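Section 2: Before You Wash Your Cidero Utensils

Welcome, and thank you for bringing a Cidero set into your kitchen! A few easy minutes now - and really it is only a few - will keep your spoons and spatulas in good shape for a long while.

1. Peel off the paper band and any sticker on the handle. A dab of cooking oil will loosen stubborn glue.

2. Fill a sink or tub with warm water, add 2 drops of mild dish soap, and let the pieces soak for 30 minutes.

Note: A metal tub with a few scratches in the bottom is perfectly fine for soaking, so please don't go out and buy one specially.
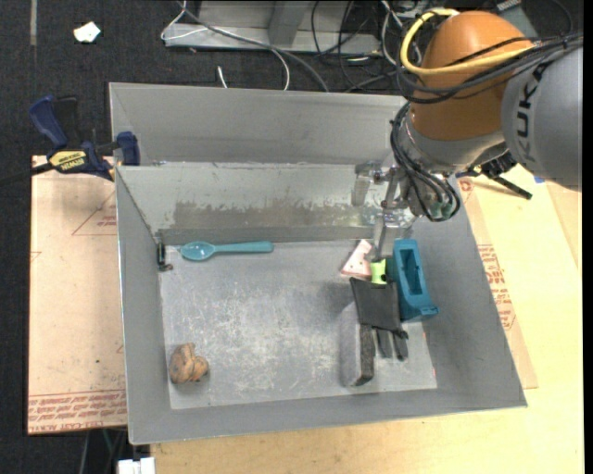

3. Wipe each piece with a soft cloth, going gently along the handle and into the bowl of the spoon, where soap likes to hide.

4. Rinse well and lay everything on a clean towel to dry overnight.

CAUTION: Never use steel wool or oven cleaner, and keep all plastic pieces away from hot burners.

If a piece is missing from your set, write to our Hetthorpe office and mention part number 966 - we will gladly send you another.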